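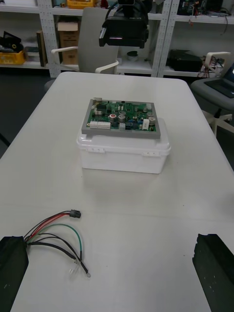

Reading time: 1 minute

Open day at the Grerkley workshop: how a robot handles a circuit board

A circuit board is a flat panel that carries electronic parts and the metal paths joining them. Some of the parts are capacitors, which store electric charge for a short time. On many boards they look like little silver cans.

At the Grerkley open day in December, visitors aged eight and up can watch a robot work at a table. Its hand is called a gripper. Two fingers close on an object from opposite sides. If they squeeze too hard, a part may bend. If they squeeze too lightly, the board slips.

Each demonstration lasts 14 minutes, and there are 4 in the afternoon. Groups come from Ullatden and Hemitthorpe.
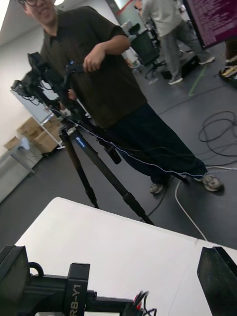

Cameras give the robot's computer a stream of pictures. The computer measures the colour and brightness of every dot, then looks for edges. A straight edge could belong to a table, a box or a board, so the program has to compare shapes before it chooses one.

The practice program is called Joo. It has stored 2,726 attempts at picking things up, and 603 of those were with circuit boards. Failed attempts are kept as well.

Visitors stay behind the green line while the arm is moving.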